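Kleiner Aufräum-Thread, weil ich seit November behaupte, der Tisch mit der rosa Decke sei »nur kurz« Ablage. 🧵

**1/** Laiba kommt um 6 zum Essen und ich hab keinen Platz für Teller. Dafür eine Badelatsche. Auf dem Tisch! Die andere such ich noch, Hinweise gern per DM.

**2/** Regel von Jawad: alles, was länger als 28 Tage rumliegt, kommt in die Kiste oder fliegt. Er hat leicht reden, er besitzt ja nichts.

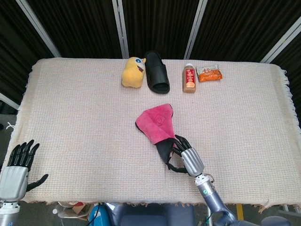
**3/** Als Erstes jedenfalls das rosa Handtuch. Ich falte Handtücher seit fast 21 Jahren und kriege immer noch keine gerade Kante hin, egal ob längs gedrittelt oder gerollt – bei so dickem Plüsch springt mir alles wieder auf. Hat da jemand einen Trick?

**4/** Das gelbe Plüschtier bleibt, darüber diskutiere ich nicht. Heißt übrigens Utus und wohnt ab heute auf dem Regal.

**5/** Die Flasche mit dem roten Etikett geht in den Kühlschrank, der kleine orange Snack in meine Jackentasche (also in mich, spätestens morgen in der Bahn).

**6/** Und die Decke selbst? Ich mag die Fransen ja sehr, aber die losen Fäden landen überall. Waschen im Wäschenetz oder lieber von Hand? Laiba meint Netz und kalt, Jawad meint »einfach nicht waschen«.

**7/** So, Latsche Nummer zwei lag hinterm Sofa. Ich koch jetzt Reis.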